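# Bratotauのデスクマット「Dultutska」を4か月使ってみた感想(長いです)

好きなものの話なので長くなります。お茶でもどうぞ。

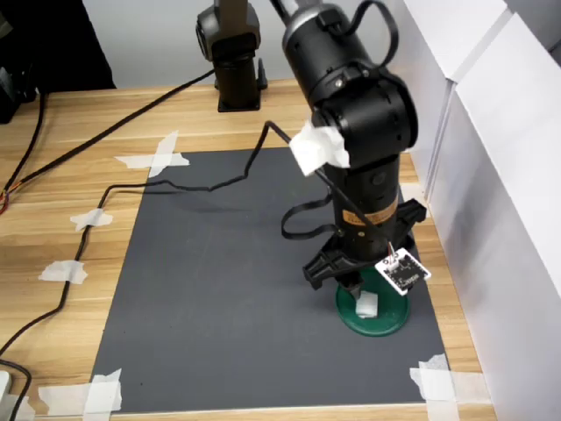

デスクマットって、もっと地味な買い物だと思っていました。机に敷くだけの四角いもの、以上!という感じで、これまで家では新聞紙かカッティングマットで済ませてきた人間です。それがDultutskaを敷いてからというもの、机に向かう回数が明らかに増えてしまって、ついに感想文まで書いています。色は濃いグレーを選びました。明るい木目のテーブルに合わせるとこの通りで、真っ黒ほど重たくならず、木の色もちゃんと生きる。緑の丸い台みたいな色のはっきりしたものを上に置くと、ぱっと目に入ってくるのがまた楽しいんです。やわらかく影が落ちる感じも好きで、用もないのに物を置いてみたくなります。

## 買うまで

最初に欲しくなったのは色違いの生成りでした。商品ページの写真がそれはもうきれいで、白っぽい机に生成りのマット、その上に眼鏡がひとつ。こんな暮らしがしたい!と思ってカートに入れ、寝て起きて、コーヒーをこぼす自分の姿がありありと浮かんだのでやめました。

それからしばらく迷って、Godardという小さな文具店で現物を触らせてもらいました。駅から歩くと途中で一度は道を間違えるような場所にあるのですが、棚の低いところに見本が広げてあって、好きなだけ撫でていられます。撫でました。店のFarzad Sharifiさんが、端をつまんで持ち上げてから手を離し、「このまま待っていてください」と言うんですね。マットはすうっと戻って平らになり、そこで心が決まりました。うちで前に使っていた安いマットは、角がいつまでも反り返っていて、袖がひっかかるたびに小さくイライラしていたので。

サイズは3種類あって、私が買ったのは幅95センチの真ん中のもの。テーブルの幅が141センチなので、左右に木の部分がほどよく残ります。これが大事で、全面を覆ってしまうと食卓として使うときに毎回全部どかさないといけない。残った木のところにマグカップと電話を置き、マットの上は作業だけ。なんとなくそういう住み分けができました。大きいサイズも店で見ましたが、うちのテーブルだと敷物というよりテーブルクロスになりそうです。

## 敷いた初日

筒状に巻かれて届いたので(結局、店では持ち帰らず送ってもらいました。大きい荷物を抱えて電車に乗るのが苦手です)、まず広げて、四隅に重しを置きました。使ったのは365ページ以上ある料理の本と、土鍋のふたと、あとは手近にあった辞書など。説明書には一晩置くようにとあって、待ちきれずに夕方には本をどけてしまったのですが、手前の角がほんの少し浮いたので、おとなしくもう一度載せました。翌朝にはぺたんと落ち着いていました。急ぐ人も、ここは待ってください。

においは少しあります。新しい鞄を開けたときのような、嫌ではないけれど「いるな」とわかるにおい。窓を開けて2日もしたら気にならなくなりました。においに敏感な家族がいる方は、ベランダの日陰でしばらく風に当ててから敷くといいと思います。

## 気に入っているところ

いちばんは、物を置いたときの音です。ことっ、と丸い音になる。うちのテーブルは硬いので、夜中にペンを転がすと隣の部屋まで聞こえるような気がして、いつも息を止めて作業していました。今は夜の11時にはさみを置いても平気です。これだけで元が取れたと思っているくらい。

次に、滑らないこと。裏面がしっかりテーブルをつかんでくれて、肘をついて体重をかけてもずれません。小さな部品や工具を並べているときに敷物ごと動くと、全部やり直しになって泣きたくなりますよね。あれがない。かといって貼りついて剥がれないわけでもなく、端からめくればすっと持ち上がります。この加減が本当によくできていて、つくった人に会えるものなら握手したいです。

表の手触りはさらさら寄り。紙を一枚だけ置いて字を書くと、ペン先がわずかに沈んで気持ちがいい。ただしボールペンで強く書く人だと紙に穴があくかもしれないので、下敷きを一枚はさむのがおすすめです。私は手紙を書くときだけ、使い終わったカレンダーの厚紙をはさんでいます。

それから色の話をもう一度させてください。濃いグレーのいいところは、上に置いた白いものと明るい色のものがとにかく見つけやすいことです。小さく切ったテープ、紙の切れはし、糸くず。木目の上だとすっと紛れてしまうものが、マットの上では向こうから手を振ってくれます。私は作業中に小さいものをしょっちゅう見失うたちなので、探す時間がぐっと減りました。反対に黒いものは少し沈みます。黒いコードを這わせるとけっこうなじむので、見た目がすっきりしてうれしいのですが、黒いネジは一度床まで探しに行きました(マットの上にありました)。

## うーん、と思ったところ

ほこりは目立ちます。これはもう濃い色の宿命ですね。朝の光が横から入る時間に見ると、昨日拭いたはずなのに……とがっかりします。私は小さな卓上ほうきを横に置いて、席を立つ前にさっと掃く習慣をつけました。粘着ローラーは、粘りの強いものを使ったら表面に少し跡が残って焦ったので、うちではやめています(跡は水拭きで取れました)。

熱いものも苦手だと思います。説明書には鍋ややかんを直接置かないようにとあり、試す勇気はありませんでした。冬に湯のみを置いてしまったときは、慌ててどけたら丸く湿った跡がついていて、しばらくすると消えました。以来、湯のみは木のほうに置いています。こちらはコースター必須。

あと、巻いてしまうのには向きません。来客のたびに丸めて片付けるつもりで買うと、広げるたびに例の一晩が必要になって、きっと面倒になります。うちはソファの裏に平らに立てかけて逃がしていますが、立てかける場所のないお宅だと困るかも。半分に折るのは説明書で止められているので、小さいサイズを2枚並べるほうが扱いやすいかもしれません。店でもそういう買い方をする人がいると聞きました。つなぎ目が気にならない人なら、ありだと思います。

値段は、デスクマットとしては高めです。初めて見たときは桁を数え直しました。

## 手入れ

普段は乾いた布。汚れたときは固く絞った布で拭いて、そのあと乾拭き。それくらいしかしていません。

一度だけ、でんぷん糊をべったりこぼしました。乾く前に気づいたので、へらですくって、濡らした布を軽く押し当てて、ぽんぽん叩くようにしたらきれいに取れました。こすらなかったのがよかったのかなと思います。木工用ボンドはまだこぼしていないので何とも言えません。そのうちこぼすと思うので、結果はここに追記します。

カッターは使いません。説明書に「切断作業には使わないでください」とはっきり書いてあります。切るときはカッティングマットを上に重ねればよくて、この重ね使いがまた安定していて、いいんです。前は作業中にカッティングマットがテーブルの上をじりじり移動していって、気づくと膝の上に落ちかけていました。Dultutskaの上だとぴたっと止まっています。重ねる予定がある人は、手持ちのカッティングマットの大きさを測ってから幅を選ぶと失敗しないはず。

## 貸してみた話

同じ建物に住むParviz Nikzadさんに、週末のあいだだけ貸しました。時計の修理を趣味にしている方で、小さな部品をいつもハンカチの上に並べていると聞いて、ぜひ試してほしくなったのです(押しつけともいう)。

戻ってきたときの感想は「音がいい」と「もう少し明るい色がほしい」でした。音については、やっぱり!と廊下で盛り上がりました。色のほうは、時計の部品には黒っぽいものが多いそうで、なるほどと思います。使う道具や部品が暗い色ばかりの人は、生成りか、もう一色ある薄い青を見てみてください。薄い青は店頭でちらっと見ただけですが、曇りの日の空みたいな落ち着いた色でした。2枚目を買うならあれかな……と、すでに考えています。

## どんな人に合いそうか

食卓と作業机が同じ人。これはまさに私です。ここからここまでは作業の場所、と目で見てわかるようになるだけで、片付けがずいぶん楽になりました。前は作業の道具がじわじわ広がって、夕飯のときに醤油さしの置き場を探すような始末だったのに、今はマットの中に戻せばおしまい。家族からも、はみ出しているものだけ指さされるようになりました。

夜型の人にもすすめたいです。音の件で。

逆に、いつも机の上を何もない状態にしておきたい人や、絵の具を盛大に使う人には、もっと気軽に汚せるもののほうが合うと思います。私も水彩のときはマットをよけて、昔ながらの新聞紙を敷いています。新聞紙は新聞紙でえらい。

小さいお子さんのいるお宅については、うちにいないので想像になりますが、シールを貼られたときにどうなるのかは気になるところです。先ほどのローラーの件もあるので、粘着の強いものには用心したほうがいいかもしれません。試した方がいたらぜひ教えてください。

## 最後に細かいことをいくつか

- 角は丸く仕上げてあって、手首が当たっても痛くありません。
- 縁のところは4か月たった今もほつれなし。毎日肘が乗っている手前側も、まだ見た目は変わりません。
- 裏に小さなタグがついています。最初は切ろうかと思ったのですが、敷いてしまえば見えないのでそのまま。
- 付属の紙筒がやけに頑丈で、今は包装紙入れになっています。これもうれしい。
- 猫のいる友人から爪とぎにされないかと聞かれましたが、うちには猫がいないのでわかりません。遊びに連れてきてくれたら確かめます!

5月に生成りの小さいサイズが再入荷するとGodardで聞いたので、まずは電話台の下用に1枚お願いしてきました。コーヒーは遠くに置きます。届いたら色味の比較も書きますね。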